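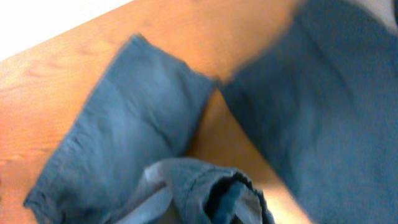
Zesstead Trust Buys Last Parcel on Stanciu Creek

1/21/18

The Zesstead Public Land Trust closed this month on the last privately held parcel along the lower end of Stanciu Creek, ending a purchase effort that took 8 years and four separate sales.

The parcel covers 2 acres between the old Ivach farm and the town boat launch. It was owned by the Rastis family, who had used it as a hayfield and later let it grow over. With the sale, the trust now holds the full east bank from the Route 9 bridge down to the harbor.

Roman Walczak, president of the trust, said the family first raised the idea of selling in a letter after the Ivach purchase.

"They wanted it kept as open land and so did we," Walczak said. "The price was the only thing left to talk about, and that took a while."

Money for the purchase came from the trust's general fund, a state open space grant and 231 separate gifts from residents. The largest single gift was left to the trust in a will. The seller also agreed to take part of the price over two years, without interest.

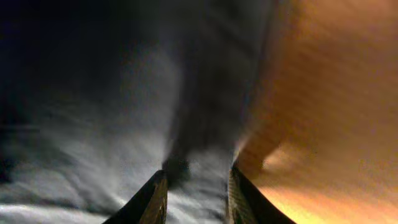 Two dark gripper fingers, close up.

Plans for the land are modest. The trust intends to extend the creek path by some 576 feet so that it meets the boat launch parking lot. Walkers now have to turn back at the Ivach stone wall or go up to the road. The path will be packed gravel, with a short boardwalk over the wet ground near the bend.

Brush will be cut along the upper edge only. The lower field floods most springs and will be left alone, except for the removal of bittersweet and a fallen wire fence.

Hunting will not be allowed on the parcel. Dogs must be leashed, as on the rest of the trust's creek property. Fishing from the bank is open to anyone with a state license.

The town inland wetlands agency has to approve the boardwalk before work can start. The application is expected to be heard in February. Until then the parcel is open for walking, but there is no marked trail, and parking on the shoulder of the road is not permitted.

Maps showing the new boundary are available at the Zesstead town clerk's office and at the library desk.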